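# Indoor Watering Can, Long Spout: Gredik

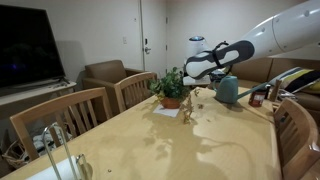 The Gredik indoor watering can was assessed over one growing season as part of our regular review of small household goods. Two further cans, from Barasa and Gramero, were used alongside it for comparison. All three were bought at the normal retail price and none was returned to the seller afterwards.

## Purpose of the review

Members who keep plants at home or in shared rooms have asked which small can is suitable for use at a table. The requirement is a modest one. The can should be light when full, it should reach the soil without wetting the leaves, and it should not leave a puddle on polished wood.

## Construction

The Gredik is a plastic can in a muted teal, with a rounded body and a long, thin spout. The handle gives enough room for an adult hand, including a gloved one. No sharp seams were found on the inside of the grip. The colour was judged pleasant by most of those who used it, although one reviewer would have preferred a clear body so that the water level could be seen from outside.

The base is flat and the can stands steadily when full. When it is nearly empty the weight of the spout becomes noticeable, and the can may be tipped by a careless sleeve. The Barasa model, which has a wider base, performed better in this respect.

## Pouring

The spout is the main reason to choose this can. With a bushy plant in a small pot, where the leaves spread well beyond the rim, the tip can be passed beneath the foliage and the water delivered directly to the soil. The flow is narrow and even. A measured pour of 300 ml took 23 seconds at a comfortable angle, and the reviewer was able to stop cleanly on most attempts.

Some dripping occurs when the can is set down quickly after use. In 81 trial pours, a drip was recorded on 15 occasions. Raising the spout for a moment before lowering the can removes most of the problem – a habit that is soon acquired. The Gramero dripped more often and its shorter spout gave poor access to the centre of a full plant.

## Use at the dining table

Much of our watering was carried out on a pale, glossy dining table, on which any spilled water is easily noticed. A folded paper napkin under a terracotta-coloured pot is sufficient protection for a small plant if watering is restrained. For larger pots a proper saucer is recommended. Dried stems and fallen leaves should be cleared away after watering, as damp fragments can cling to a varnished surface.

## Filling and cleaning

The opening is adequate for a kitchen mixer tap but awkward under a low bathroom tap, where the spout meets the side of the basin. Filling from a jug is the simplest answer.

Limescale began to appear inside the spout in June. A Veteck bottle brush was tried and proved too thick to enter the tip. Warm water with a little white vinegar, left to stand overnight and rinsed twice, gave a satisfactory result. The instruction leaflet makes no mention of descaling and we consider this an omission.

## Assessment

The Gredik is recommended for houseplants in small and medium pots. It is not suited to window boxes or to any task requiring a large volume of water, and users with many plants will find the refilling tiresome. The Barasa remains the better choice where stability is the first concern, for example on a narrow sill.

Rating: four out of five. One point has been deducted for the dripping and for the absence of a level mark. A replacement tip is sold separately – it was not available at the time of the review and has not been assessed.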